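How Do You Buy a Robot Arm?

Page 5 of our series on machines and work

If you want a new bike, you look at the price tag, save up, and bring it home. Buying a robot arm takes longer. The people who do it have to make a lot of choices before they spend any money. Most of those choices start with a pencil and a list.

Start with the job

The first question is what the robot will do all day. Will it lift heavy boxes? Will it paint? Will it pick up small things and put them somewhere else? A robot that is good at one of these jobs may be bad at the others.

Lacey Sowerby helps small workshops plan for new machines. She asks each workshop to write its job in one sentence, such as "Pick up a small part and put it in a bowl." If the sentence gets too long, she asks them to choose only the first part of the job and begin there.

How far and how heavy?

An arm can only work in the space it can reach. Engineers call this its reach. Before buying, people measure the table and mark where everything will go. An arm with a short reach costs less, but the bowl and the parts must sit close to it.

The second number to check is called the payload. Payload is the most weight the arm can safely carry. The gripper counts too. If an arm can carry 5 pounds and its gripper weighs 2 pounds, there are 3 pounds left for the thing being picked up.

The arm needs a hand

Many robot arms are sold without a hand. The hand is called a gripper, and it is often bought separately. Some grippers work with suction, like the rubber cup on a bathroom hook. Some have soft pads. Others have two fingers that open and close.
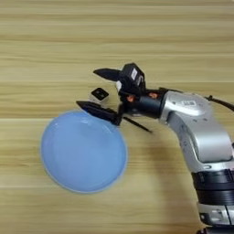
A two-fingered gripper with its fingers open. The small cube is close to the rim of the blue bowl.

Thin fingers are useful for small objects, but they may not be right for a big round ball. A workshop with several jobs might need more than one gripper, and each one goes on the list with its own price.

Some robots also need sensors. A sensor is a part that collects information, such as how far away something is. Sensors need cables, and cables need a safe path so that they don't get pinched when the arm bends.

Making the budget

A budget is a plan for money. It shows how much you have and what you will spend it on. A robot budget usually has these lines:

The arm
The gripper
Sensors and cables
A strong table or stand
Safety equipment
Training for the people who will use it
Repairs and spare parts

People sometimes forget the last two. Davoud Daneshvar runs a small workshop called Uveck. His first budget had a line for the arm and a line for the gripper. It had no money for training, so the workshop had to wait until May to start lessons.

Buy, rent, or wait?

A workshop that isn't sure can rent an arm for a short time. Renting costs less at first. If you keep renting for years, though, you may pay more than the arm would have cost to buy.

A workshop can also buy a used arm. Then someone should check the joints, the places where the arm turns, and ask whether spare parts are still sold.

Waiting is a choice too. If the job takes a person only 10 minutes a day, a robot may not be worth the money yet.

Try it yourself

Choose a small job at home, such as putting blocks away. Write it in one sentence. Measure how far the blocks have to travel. Weigh the heaviest block on a kitchen scale. Then draw the gripper you would buy for the job and write down what else would go in your budget.

Words to know

Budget: a plan for spending money
Gripper: the hand of a robot
Payload: the most weight a robot can safely carry
Reach: how far a robot can stretch
Sensor: a part that collects information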